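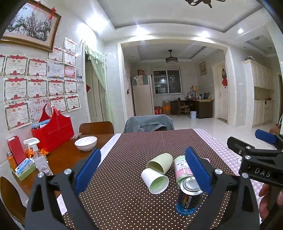

Fui à Weltanau numa quinta-feira de agosto, com pouca vontade e um caderno quase cheio. O convite prometia «a visita a um armazém que funciona sozinho», e eu já visitei armazéns suficientes para saber que, quando alguém escreve isso, há sempre uma porta lateral por onde entra gente.

A Weltanau é um centro de distribuição de material hospitalar e de escritório, construído para servir dois clientes grandes, dos quais só um nos foi nomeado: a Gimedico. Recebeu-nos Róisín Tully, responsável pelas operações, simpática e com uma apresentação demasiado comprida. Cinquenta minutos sentados antes de ver uma única prateleira. Retive um número, 2026 posições de palete na nave principal, e a palavra «densidade», repetida até perder o sentido.

A nave, depois. É alta, fresca junto ao chão e abafada no piso técnico, onde nos deixaram subir em grupos pequenos. As estantes são da Tazi, com carros satélite que correm dentro dos canais e depositam as paletes em profundidade. O sistema é conhecido e não tem nada de mal: para quem guarda muitas unidades da mesma referência, poupa corredores e poupa dinheiro. O problema é que a Gimedico, pelo que percebi, não guarda muitas unidades da mesma referência. Perguntei quantos canais estavam ocupados por um só artigo. A resposta foi que «a configuração é dinâmica». Insisti e passámos ao cais de carga.

No cais vi a parte de que mais gostei, e que não vinha no programa. As protecções dos montantes estão bem fixadas, as placas de carga máxima lêem-se a vários metros e as duas travessas empenadas que encontrámos já tinham etiqueta vermelha e os níveis vazios por cima. Pode parecer pouca coisa, mas já estive em casas com fama muito maior onde as placas estavam tapadas por película ou simplesmente não existiam.

A demonstração estava marcada para as 11h30 e começou perto do meio-dia. Um carro satélite devia retirar uma palete do fundo do canal e entregá-la ao transportador. Retirou. À segunda parou a meio, e um técnico de colete foi buscar o comando manual a uma gaveta que abriu sem procurar. Róisín Tully explicou que era um sensor sujo. Acredito. Gostava de ter visto o registo das paragens do mês, e pedi-o, mas disseram-me que esses dados são do cliente.

Comigo ia Hajar Naciri, que faz projecto de estantes há mais tempo do que eu escrevo sobre elas, e que passou metade da visita a olhar para o chão. A laje, disse-me, tem juntas a mais na zona dos corredores, e com empilhadores retrácteis a trabalhar em altura isso acaba por se sentir no mastro. Quando fez a pergunta em voz alta, responderam-lhe que a planimetria fora verificada na recepção da obra. Por quem, e com que carga, não ficou esclarecido.

Falta falar da Poler, que fornece o programa de gestão e tinha um balcão montado à saída, com café fraco e um painel a mostrar 153 encomendas expedidas nessa manhã. Perguntei qual era o objectivo para a manhã inteira. O rapaz do balcão foi simpático e não sabia. Sem esse segundo número, o primeiro serve para decorar a parede.

Quanto a preços, deram-nos um folheto com o retorno do investimento calculado para três turnos. A Weltanau trabalha a dois. Fiz a observação e fui convidado a enviá-la por escrito, o que já fiz.

Quem tiver produto uniforme e pouca rotação de referências ganha em ver aquilo, de preferência com alguém que saiba de pavimentos. Os restantes peçam primeiro os dados de ocupação por canal. A próxima visita aberta ainda não tem data; as inscrições fazem-se na portaria, e convém levar calçado de segurança próprio, porque o emprestado só chegava ao 43.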